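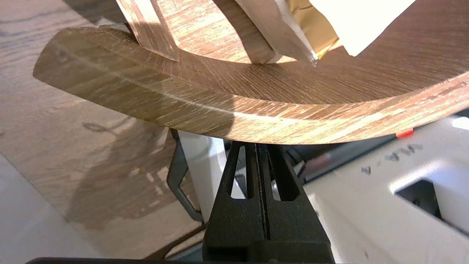
I live in a village called Wurncombe, and the thing I like best about it is the trees. I like them so much that I once hugged a very old oak and got a beetle down my collar. So when I say I'm going to tell you how trees keep a diary, you'll have to forgive me if I get a bit carried away!

A tree can't go for a walk or eat a sandwich. It has to stay put and make its own food, using sunlight, water and air. Leaves do the cooking. The food they make is a kind of sugar, and the tree uses some of it to grow taller and some of it to grow fatter.

It's the growing fatter that makes the diary.

Just under the bark there is a very thin layer with a tricky name, the cambium (say it "CAM-bee-um"). It is busy all through the warm part of the year, making new wood on its inner side. In this country it gets going around April, when the buds are opening and my nose starts running. Spring wood grows fast, and in an oak it is full of wide little tubes that carry water up to the leaves. Later in the summer the tree slows down and makes wood that is tighter and darker. Then winter comes and it stops for a rest.

Next spring, off it goes again. Wide tubes, then tight wood, then rest. One light band and one dark band together make one ring, and one ring is one year.

If you find a stump in the woods, start at the middle and count the dark rings outwards. I did this on a stump at the bottom of Fang Lane and got to 283. I lost my place twice and had to start over, so bring something to mark where you've got to. A drawing pin is good. That tree was a baby before there were trains!

The rings tell you other things too. A fat ring usually means a good year, with plenty of rain and sunshine. A thin one might mean a dry summer, or hungry caterpillars munching the leaves. If the rings are squashed up on one side, perhaps the tree was leaning, or growing on a steep hill.

So what is grain, then? Well, it's the same rings, seen from a different side. Think of a stick of rock from the seaside. Cut straight across it and you see the letters. Slice it the long way and the letters turn into stripes. Wood does the same. Cut across a trunk and you get circles, but cut down its length and you get lines. If the saw goes through at a slant, you can get wavy shapes like flames or hills.

People like those patterns so much that they print them. Plenty of tables, floors and shelves have a picture of oak on top. Try looking for the same knot twice. Real trees never make two exactly alike, but a printing machine will happily do it all day long.

**Something to try:** put thin paper over a bare, unpainted piece of wood and rub gently with the side of a wax crayon. Do 5 different bits of wood if you can find them, and write on the back where each one came from. My best was an old garden gate, and my worst was the bread board, which had jam on it.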